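Tundby garment handling gallery
Branwen Bowen, July 8, 2021

The Tundby project looks at how a two-finger gripper can find and hold a good grasp point on clothes that have no fixed shape. We trained the Gethin grasp model on 3000 labeled wrist views, then ran 92 trials on denim — stiff fabric, thick seams, lots of folds.

Grasps on a gathered fold held more often than grasps on a single layer.

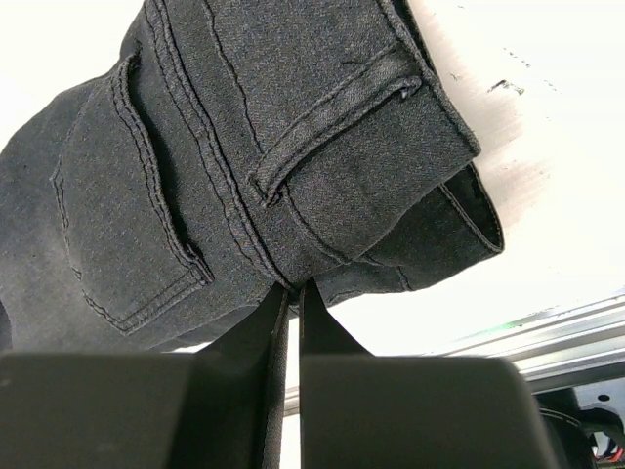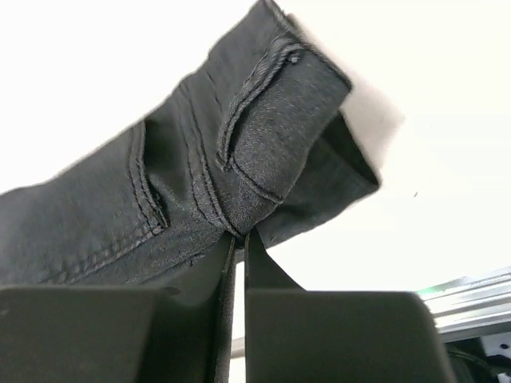
Dark denim pinched between the fingertips, wrist view.

Of the 92 trials, 16 ended in a dropped garment. Most drops came during the lift, when a heavy seam pulled the fold out sideways. Knit shirts are next, in September, with the same model and softer fingertips.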